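Pramar begins bench comparison of hand-held gripper fingers

Pramar has started a side-by-side trial of finger designs for its hand-held gripper, the tool its staff use to record grasping demonstrations for later transfer to robot arms. The work began in September at the company's Cerkness site and is expected to run for 30 working sessions.

Two finger sets are under test. The first, referred to internally as Mfaume, is a rigid block with a flat inner face. The second, from the supplier Prondevix, has a thin compliant pad bonded to a narrower core. Both mount to the same bracket, so a set can be changed without removing the wrist camera or repeating its calibration.

Operators work through a fixed list of tasks with each set. The list covers picking single items out of mixed piles, turning a container without lifting it, and moving small round parts that tend to roll. Tea bags are used for the first group of tasks. They deform under light pressure, and their strings catch on neighboring bags, which makes them a difficult case for a rigid jaw.

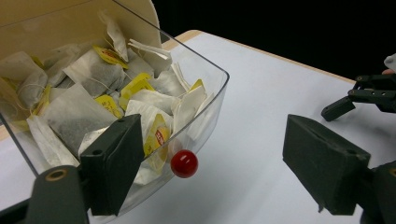
Adhiambo Mosoti questioned whether soft goods should carry so much weight in the scoring. In Mosoti's view, a finger that does well on paper pouches may only be showing that its operator has learned to pinch gently, and the same task should be repeated with a fixed closing speed before any set is ranked. Mosoti also asked for grip force to be logged at the trigger.

Pramar said a closing-speed limiter will be added for the second half of the trial. Force logging is not planned for this round, because the current trigger has no load cell and a replacement would change the balance of the tool.

Each task is attempted up to 7 times per operator. An attempt is scored as complete, partial, or failed, and a second reviewer checks the score against the wrist video. Items that are dragged into position instead of being lifted count as partial. Operators switch finger sets at the midpoint of a session, and the starting set alternates from one session to the next.
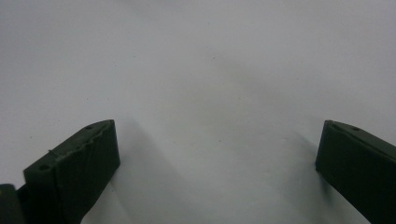 Finish quality is being tracked separately from task scores. Inspection covers the inner face, the tip, and the top edge of each finger, and parts are compared with reference photos kept on the project server. A ragged ridge like the one along the top edge of the left finger, where a thin pale sliver stands up from the outline, is entered as a surface defect whether or not it affects the grasp. Pramar wants to know if such defects can snag strings or thin film, and whether a light sanding step is worth adding to the build procedure.

Results for both sets will be released together with the task list and scoring sheet. The mounting bracket drawings will follow in a separate file.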